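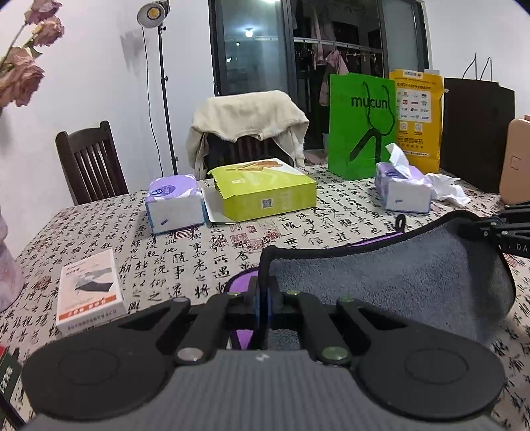 Figure 2. A two-sided plush cloth with a bound border and hanging loop, held by its edge over a dining table laid with a calligraphy-print tablecloth.

4.2 Handling the cloth at the table

Of all the small household jobs we looked into, the folding of a cloth over the dining table was the one we thought we would dispose of in a paragraph, and it is the one that has kept us writing the longest. Everybody who eats at a table ends up with a cloth in hand sooner or later, and most of us fold it without looking (the first author of this paper certainly does). Yet when we went back through the 2,822 short episodes in the Rostitent collection, the moments spent with a cloth held up above the table kept drawing us back.

The cloth in Figure 2 is a good one to begin with, as its two faces are so easy to tell apart. One side is a soft, short-pile dark gray and the other is purple, and a thick black border runs along the edge with a small hanging loop standing up from it. We came to be very fond of cloths like this! A plain white dishcloth gives very little away once it has been turned over, while a strip of purple showing along the top of a gray one tells the reader right away which way the fabric is lying. Tarigan, in his earlier notes on the linen cupboards of Grallance, called such strips "tells," and we have kept his word for them throughout.

Thick plush also behaves in a way that thin cotton does not. Held by its edge, it sags between the held places, and a loose corner will curve down toward the table in its own good time. People we spoke with in the town of Gill described waiting for that corner to settle before making the first fold, and several of them said they had learned to do so from a parent. Others folded at once and straightened the edges afterward, and were quite cheerful about the result. We coded 300 episodes by hand for this one habit, and we would not want to claim that either way is the better one.

The table itself deserves a word. A tablecloth printed with columns of brushed characters and red seals, such as the beige one in the figure, offers a great many lines to fold against, and we had rather expected people to use them. In the 20 interviews only two people mentioned doing anything of the kind, and both were speaking of stripes. The rest went by the border of the cloth, which they could feel with their fingers, and this agrees well with what Amirul Tarigan reported from the Movmont households in January. Small things left on the table mattered more to them than the print did, and a box set down to one side was usually folded around and left where it lay.

We return to the hanging loop in Section 4.3, where the question of which corner goes on the outside is taken up together with the storage of finished cloths.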